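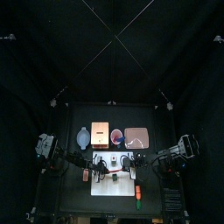
*Two arms, one shared board, and a curtained enclosure. Each of those is a line in the budget.*

# How to budget for a two-arm tabletop cell

Cengiz Bilgin and I put together our first two-arm bench at Bruvosura in January, and I loved nearly every part of it, spreadsheet included! The arms are the fun purchase. They also make it very easy to forget the other half of the list, so this page goes through the order I'd follow if I were starting again with an empty room and a fresh purchase request.

## 1. Write the tasks down first

Pick the jobs you want in the first three months and write one sentence for each. Ours were things like "pull a cord tight between both grippers" and "move a block from the board to the tray." Those sentences decide reach, payload and gripper type. Tape the tabletop out on the floor at full size, then mark where each arm base would go. We moved our bases twice on tape, and it cost us nothing.

## 2. Split the budget into four lines

- Arms and grippers
- Table, frame and enclosure
- Sensing, computer and cabling
- Props, spares and consumables

Get quotes for the first line, then fill in the other three before you approve anything. I keep a separate column for shipping and import fees (Yaman, our supplier, quotes them apart from the hardware, and I missed them the first time around).

## 3. Price the enclosure properly

Black fabric is cheap. Brackets, frame pieces and the afternoon you spend hanging everything are less so. Measure the ceiling panel as well as the walls, and add extra for hems. We set aside 17 percent of the total for table, frame and fabric together, and it was close.

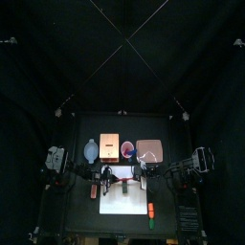

*A red strand stretched between the grippers, with the blocks and containers set out on the black tabletop.*

## 4. Give props their own line

I really enjoy this bit. Bowls, cups, trays, boxes and blocks cost very little each, and they make the bench useful on day one. Choose a few colors that stand out from your tabletop, and buy duplicates of anything small enough to roll under a cabinet. A plain white board is a great buy too: you can lift it out and swap in another surface.

## 5. Plan for cables and wear

Order cables longer than your drawing says. Run each arm through its full reach by hand, power off, and measure with the slack included. For spares, start with one set of gripper fingers per arm. Our service log in Fludix is set to flag an inspection every 1,000 cycles, and I schedule part orders from that.

## 6. Spread it over 36 months

Divide the total by the months you expect to use the bench, then add upkeep per month. Our manager at Idance found that number far easier to approve than the lump sum.

Send the request with your task sentences on the first page and the quotes attached behind them.

Sibel Avcı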